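Section 4: Setting up your reading log and adding your first book

Right, you've got the Pellby app installed and you've made an account (if you haven't, pop back to Section 3 and do that first, I'll wait). Now for the part I like best, which is getting some actual books in there. I've kept a log of one sort or another since I was at school, mostly in the backs of diaries, and moving it all over to Pellby took me a few evenings and a lot of tea. Yours should be quicker if you follow the steps in order.

Before you start

Have the book itself next to you if you can. You'll want the page with the publisher's details on it, and the last numbered page. If you're logging from memory that's fine too, but you'll probably end up going back to correct things.

4.1 Make a shelf

1. Open Pellby and tap Shelves at the bottom of the screen.
2. Tap New shelf and give it a name. Mine are called Fiction, Lives and Borrowed, but please yourself!
3. Choose who can see it. I'd pick Only me to begin with. You can open it up to your reading group later on.
4. Tap Save.

Note: a book can sit on more than one shelf, so don't agonise. I have historical novels that live in both Fiction and Lives and nothing has exploded yet.

4.2 Add a book

1. Go into your new shelf and tap Add.
2. Type the title, or the number above the barcode. I'm going to use The Salt Ledger, a novel about a harbourmaster's daughter in a town called Thoroddsen, as it happens to be the one on my bedside table.
3. Look down the list of editions and tap the one that matches yours.
4. Check the page count. My paperback from Fendlow Press has 253 pages and the hardback has 261, and the app offered me the hardback first.
5. If the number's wrong, tap the pencil and type in the right one.
6. Tap Add to shelf.

Caution: do check that page count before you log any reading. Pellby works out your percentage from it, and changing it afterwards resets your progress to the last full chapter. I lost a whole weekend's worth of notes on another book that way (well, not lost, but they all got pinned to the wrong pages and I had to move them by hand). 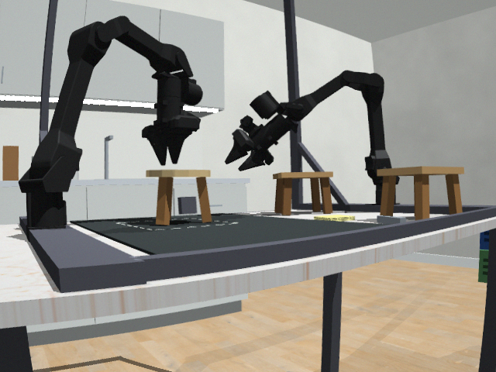 4.3 Log what you've read

1. Tap the cover, then Update.
2. Put in the page you're on. If you're listening to the audiobook, switch to Time and put in hours and minutes.
3. Add a note if you fancy. I try to write one line each sitting, even if it's only "still cross with the uncle".
4. Tap Done.

You can go back and fill in older sittings as well. Tap the little calendar next to Update and pick the day. I do this a lot after holidays, when I've read three things by a pool and logged none of them.

Note: notes are private even on a shared shelf, unless you tick Show to group. Spoilers get a separate tick box. Please use it! Our group had a frosty evening over the ending of a certain whodunnit.

4.4 Finish a book and write a review

1. When you reach the last page, tap Finished.
2. Give it a rating, or tap Skip. Half stars are allowed.
3. Write your review in the box. It saves as you go, but only while you're online.
4. Tap Post, or Keep as draft if you want to sleep on it.

Caution: on the train I write my reviews in a plain notes app and paste them in once I've got signal. The draft box looks as if it's saving when you're offline and it isn't.

If you've read something twice, don't add it again. Open the book, tap the three dots and choose Reread. You'll get a fresh set of dates and a second review box, and your first thoughts stay put underneath. Mine on The Salt Ledger changed completely between one June and the next, and I'm glad I kept both.

4.5 If a book isn't listed

Small presses go missing quite often. Ostlow Books, for instance, weren't there at all when I joined. Tap Add by hand, fill in the title, author and page count, and leave the rest blank. You can add a cover later from Edit.

Section last checked 1/21/22, using version 2 of the app. Importing an old list from a spreadsheet is in Section 5.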